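Workshop > Robots > Two-arm builds > Laundry task

2019-06-06 – by Veerle Hoekstra
15 shares | 5 comments

Setting up a laundry task for a two-arm robot

In our shared workshop we try to teach our two arms, which we call Brurkico, some simple work of the house. Before you record any movement, please prepare the place well. I lost a full evening in February by skipping this.

1. Put the basket directly in front of the washing machine, on the floor. Choose a basket with a firm rim, so the fingers have something to go around.

2. Begin with one soft object. We use a plush bear. Socks are too flat for a beginner and the gripper closes on the lining instead.

3. Drive both arms by hand to the start position, with the fingers open. Check the view from the head and also the view from the wrist.

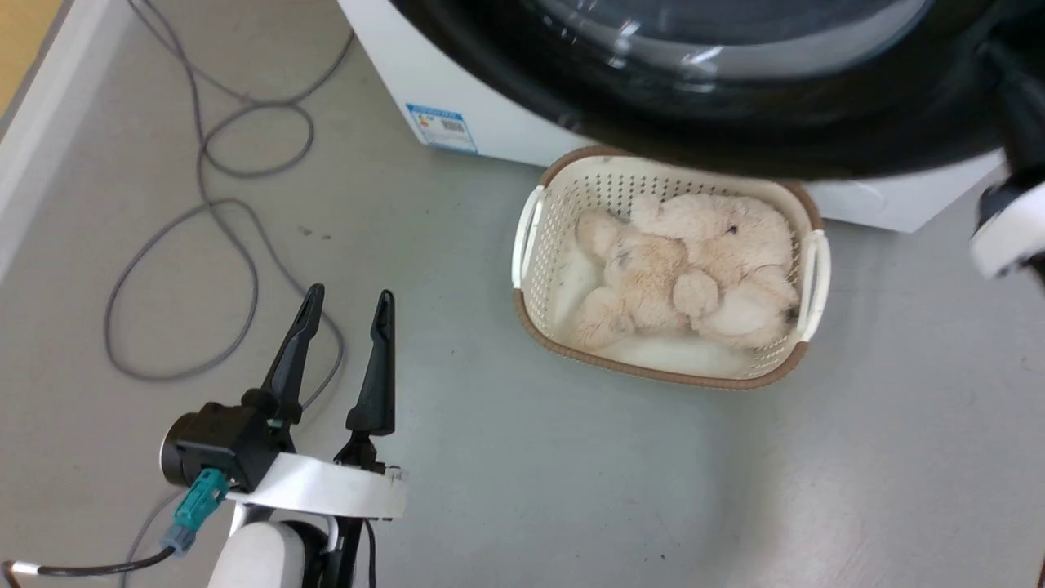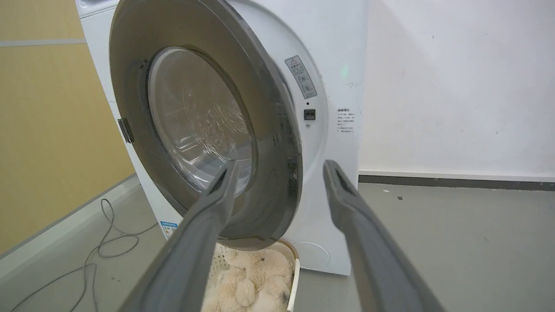

4. Limit the speed to 20 per cent for the first tries. Keep one hand on the stop button – a glass door is not cheap.

5. Teach the door as a separate movement. Save one position before the rim and one position with the door fully open. If you save only the last one, the arm takes the shortest way and pushes against the hinge.

6. Close the fingers slowly on the object, then wait 400 milliseconds before you lift. Plush material needs a little time to settle.

7. Repeat the pick 15 times. Between the tries, turn the object a little by hand, otherwise the arm learns only one place.

Cables on the floor must stay out of the path of the arms. Femi Eze suggested to me to fix them with tape along the wall, and I recommend it also to you.

If the gripper misses always on the same side, calibrate the wrist camera again before you change the program. In my case the bracket had moved by a very small angle, and I had already rewritten half of the positions.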